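Vusska 电动螺丝刀,用了一个冬天之后写

作者:Clémence Courtois

先说明几件事。我的母语是法语,中文是成年以后学的,所以有些工具的名称我可能用得不够标准,请读者原谅。我查过词典,也问过五金店的老板,但是老板说的话和词典里写的话经常不一样。比如"批头",词典上没有,店里人人都说。本文我用"批头"。

我不是专业的维修人员。我租房子住,家里的柜门、抽屉、窗帘杆、书架、自行车的挡泥板,坏了都是自己修。螺丝刀是我用得最多的工具,比锤子多得多。这篇评测就是从一个普通住户的角度写的,如果您每天要拧几百颗螺丝,请看别人的文章。

## 我买的是什么

Vusska 的这一款是笔形的电动螺丝刀,比普通的笔粗很多,和一支比较粗的手电筒差不多。价格是 500 元,在 Wekstead 的网店买的,那天没有折扣,后来我看见过打折,心里有一点不舒服,但是也没有办法。

盒子里有主机、一根充电线、一个塑料的批头盒,还有一张折得很小的说明书。说明书有四种语言,我把法语和中文两个版本都读了,发现它们不完全一致。法语版说第一次使用以前必须充满电,中文版说"建议充电"。我按照比较严格的那个做了。

机身上有一个圆环,转动它可以调扭力,一共 6 档。按钮有两个,一个是前进,一个是后退。前面有一个小灯,按下按钮就亮,松开以后再亮几秒才灭。电池是 2000 毫安时的,不能拆下来换,这一点我后面还要说。

## 为什么不继续用手动的

我以前有一把 Pfeiffer 的手动螺丝刀,换头的那种,用了很多年,到现在也没有坏。它的手柄是绿色的,有三条棱,握在手里不会滑。说实在话我很喜欢它,搬家三次都带着。

问题出在一张桌子上。去年我在 Wekstead 买了一张升降桌,2580 元,送来的时候是一块桌面、两条腿、一根横梁和一大包螺丝。桌面的孔是预先打好的,但是孔打得很浅,每一颗螺丝都要用力才能进去。我拧到一半的时候,右手的手掌已经起了一个水泡。我的邻居听到声音过来看,她说你为什么不用电的。我说我没有。她回去拿了她的 Dronura 给我用,剩下的一半很快就完成了。

所以我后来决定自己也买一把。没有买 Dronura,因为它是手枪形的,又大又重,我的工具抽屉很浅,放进去以后抽屉就关不上。

## 拧家具

先说它做得好的部分。

刨花板家具上常用的那种螺丝,Vusska 在第四档就够用了。我用它拆了一个旧的鞋柜,又装了一个新的,再把旧鞋柜的门板装在阳台的架子上当隔板。全部做完,电量灯还是绿色的。它的转速不快,开始我觉得慢,习惯以后觉得慢也有好处,螺丝快要到底的时候来得及松手。

扭力到了设定的值,它会停下来,同时发出"嗒嗒"两声。这个声音比较轻,如果房间里开着洗衣机就听不见,要用手去感觉。我建议第一次用的人从低档开始试。我没有这样做,第一天就把一颗柜门铰链的螺丝拧滑了,孔里的木屑都出来了。后来我用牙签加白胶把孔填上,等了一夜,重新拧,现在还很牢。这个办法是五金店老板教我的,我以前不知道,觉得应该写在这里。

硬木就不行。我有一个老的胡桃木凳子,腿松了,我想加一颗长螺丝。Vusska 在第六档转到一半就停了,再按也只是"嗒嗒"地响。最后几圈是我关掉电源,把它当成手动螺丝刀拧进去的。说明书允许这样做,主轴会自动锁住,手拧的时候不会空转。可是机身是圆的,表面又光滑,用力大的时候手会打滑。Pfeiffer 的三条棱在这种时候就显出价值了。

墙上打孔当然更不行,它没有冲击功能,也没有人说它有。

## 拧小东西

我没有想到的是,我最常用它的地方其实是小东西。眼镜、遥控器的电池盖、孩子的玩具火车(是我侄女的,她每次来都会带一辆坏的)、厨房秤、门铃。

第一档的力量很小,小到可以放心地拧塑料件。不过眼镜的螺丝我还是用手拧,把批头装在主机上,不开电,只当它是一个有磁性的手柄。它的磁性不错,最小的螺丝也能吸住,竖着朝下也不掉。我试过把它横过来轻轻晃动,还是不掉。晃得用力一些就掉了,掉在地毯里,我找了二十分钟。

小灯在这里很有用,但是它的位置有一点问题。灯只有一颗,在前端的一侧,批头的影子正好落在螺丝的一边。如果转动机身,影子也跟着转。我现在的习惯是先让灯在左边,看不清楚就转到右边。要是有两颗灯就好了,三颗更好。光的颜色偏冷,照在白色塑料上有些刺眼。

按钮的行程很短,戴手套的时候容易碰到反转的那个。冬天我在阳台上修晾衣架,戴着毛线手套,有几次明明想拧紧,结果把螺丝松开了。脱掉手套就没有这个问题,但是一月的阳台很冷。

## 批头

批头的质量不平均,这是我最想提醒别人的地方。

十字的几个都很好,尖端的形状准确,放进螺丝里没有晃动。一字的也可以。内六角的小号有一个偏细,插进去以后可以左右转一点点,我担心长期使用会把螺丝孔磨圆,所以买了一个别的牌子的来代替。梅花的我用得少,只在修吸尘器的时候用过,没有问题。

批头盒的设计我不太满意。每个批头插在一个小孔里,孔的旁边有字,字是凸出来的,和盒子同一个颜色,都是深灰色。白天在窗边能看清,晚上在灯下要拿近才能看清。我用白色的修正液把字涂了一遍,再用湿布把多余的擦掉,这样就清楚了。花了一个晚上,一边听广播一边涂,不算浪费时间。

另外,盒盖没有扣子,靠磁铁合上。放在抽屉里可以,放在包里会打开。我用一根橡皮筋套住它。

## 深的地方

下面这一节讲的是长度。很多评测不谈这个问题,也许写的人都在桌面上测试,桌面上什么都够得到。

Vusska 自带的批头是短的,加上主机前端的锥形,在平面上用没有困难。一旦螺丝在一个深的孔里,或者旁边有一块立起来的板,机身就会碰到旁边的东西,批头就斜了。斜着拧,螺丝头很容易坏。我修厨房抽屉的滑轨时第一次遇到这种情况,螺丝在滑轨的最里面,抽屉板只能打开一半。最后我趴在地上,从下面伸手进去,用 Pfeiffer 的长杆解决了。

加长杆要另外买。Vusska 有自己的加长杆,我买了一根,比自带的批头长出很多。装上去以后有轻微的摆动,转起来能看见尖端画一个小圈。拧普通螺丝不影响,拧很小的螺丝就要用另一只手的两根手指扶住杆子,让它在手指中间转。我扶的时候会戴一只薄的橡胶手套,不然杆子转久了皮肤会疼。

还有一种软的加长杆,可以弯曲。Dronura 送了一根,邻居借给我试。弯曲的时候损失的力量很大,在第三档以下几乎不转。我不推荐,除非您的螺丝真的在一个拐弯的后面。

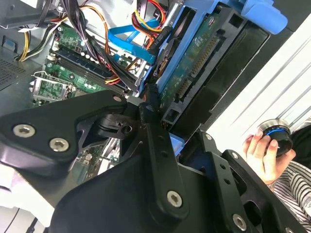 加长杆买来以后,我把家里"够不到的螺丝"都重新检查了一遍,包括洗衣机后面的运输螺栓(它早就拆了,我只是去确认一下)、热水器罩子的下边缘,还有书桌下面的理线槽。这些地方的共同点是手能进去,眼睛进不去,或者相反。台式电脑是另外一种情况:侧板打开以后,里面的部件都露出来,眼睛看得很清楚,能给手和工具用的空间却不多。我在电脑里只用手拧,先让批头对准,再慢慢转,电动的功能完全不开。有人会说第一档也很安全,我相信,但是在部件旁边工作的时候,我希望力量全部来自我的手指。加长杆在这里非常好用,主机可以留在机箱外面,光也不会被手挡住。

拧下来的螺丝我放在一个装鸡蛋的纸盒里,每一格放一个位置的螺丝,再用铅笔在纸盒上写字。Vusska 的广告里有一块磁性的垫子,我以为盒子里会有,结果没有,要单独购买。我看了价格以后决定继续用鸡蛋盒。

## 电池和充电

充电口在尾部,有一个橡胶盖子。盖子盖得很紧,我的指甲短,每次都要用一字批头去撬,而一字批头在盒子里,盒子有橡皮筋。这是一件很小的事,但是每次充电都会发生。

2000 毫安时够不够?对我来说很够。整个冬天我只充了三次,其中一次还是因为我忘了自己已经充过。充满以后放在抽屉里几个星期,拿出来还能用。我没有测过它到底能拧多少颗螺丝,家里没有那么多需要拧的东西,我也不愿意为了测试把一块木板拧满。

充电的时候不能使用,按按钮没有反应。Dronura 可以边充边用吗?我问了邻居,她说她也不知道,她从来没有试过。

电池不能更换,我认为是这款产品最大的缺点。我给 Wekstead 的客服写过信,问电池老化以后怎么办。他们星期二回了信,很有礼貌,说可以寄回 Vusska 的维修点,费用要看情况。我又问"看情况"大概是什么情况,还没有收到第二封信。Pfeiffer 没有电池,所以没有这个问题。我知道这样比较不公平,但是用了很多年的东西,总是会拿来比较。

外壳是用四颗梅花螺丝固定的,在尾部的贴纸下面能摸出来。也就是说,拆开它需要另外一把螺丝刀。我暂时没有拆,保修期还没有过。

## 声音

住在公寓里的人可能会关心声音。第一档到第三档,隔着一道关上的门听不见。第五档和第六档有一种比较尖的电机声,有点像牙医诊所的机器,只是低一些。我的猫不喜欢,它在我按下按钮以前就走了,看见盒子就走。晚上十点以后我不用高档,隔壁的墙很薄。

用了两个多月以后,反转的时候多了一点"沙沙"的声音,正转没有。力量没有变化,我也没有摔过它(放在窗台上滚下来一次,掉在沙发上,我不认为算摔)。如果声音变大,我会在文章后面补充。

## 和另外两把的比较

三把螺丝刀现在都在我能拿到的范围里,一把是我的,一把还是我的,一把是邻居的。

装大件家具的时候我还是去借 Dronura。它的力量大,握法也适合把身体的重量压上去。缺点我说过了,重,放不下,还有它的扭力环上只有点,没有数字,要自己数。

Pfeiffer 用来对付生锈的螺丝和最后几圈。生锈的螺丝需要先轻轻地来回动,用手能感觉到它什么时候开始松,电动的感觉不到。我在自行车上试过两种方法,电动的那次把十字槽磨坏了一半,最后是用钳子夹出来的。

Vusska 在中间。它放在厨房的抽屉里,和剪刀、胶带在一起,拿出来就能用。修一个遥控器我不会专门去敲邻居的门,所以实际上它的使用次数最多。

## 一些零碎的问题

有几位朋友看了我的草稿以后问了问题,我把回答写在这里。

能不能用别的牌子的批头?可以,只要尾部是同样大小的六角形。我试了三个牌子,都能装进去。其中一个装进去以后比较难拔,要用钳子。

适不适合手小的人?我的手不大,戴最小号的园艺手套。单手可以握住,拇指也能按到两个按钮。不过转扭力环的时候要两只手,环比较紧。

老人可以用吗?我父亲来住的时候用过,他拧紧了家里所有的门把手,包括不需要拧紧的。他觉得按钮上的箭头太小。我给正转的按钮贴了一小块红色胶布,他说这样好多了,后来我一直没有撕下来。

放在车里可以吗?说明书写着不要放在高温的地方。我没有车。

送礼物合适吗?盒子很漂亮,外面有一层纸套。但是我会先问一问对方家里有没有。我认识的人里面,有两个人收到过电动螺丝刀,都已经有一把了。

## 买还是不买

如果您现在只有一把手动螺丝刀,每年装一两件家具,平时修一些小东西,500 元我认为是可以接受的价格,能等到打折更好。请把加长杆的钱也算进去,您迟早会需要。如果您主要拧硬木或者户外的大螺丝,请买手枪形的。如果您对电池不能更换这件事很介意,我理解您,我自己也介意,下单以前犹豫了两个星期。

那个凳子现在四条腿都很稳。升降桌也很好,只是理线槽有一颗螺丝我至今没有找到,用的是鞋柜剩下的那颗,颜色不一样,长度正好。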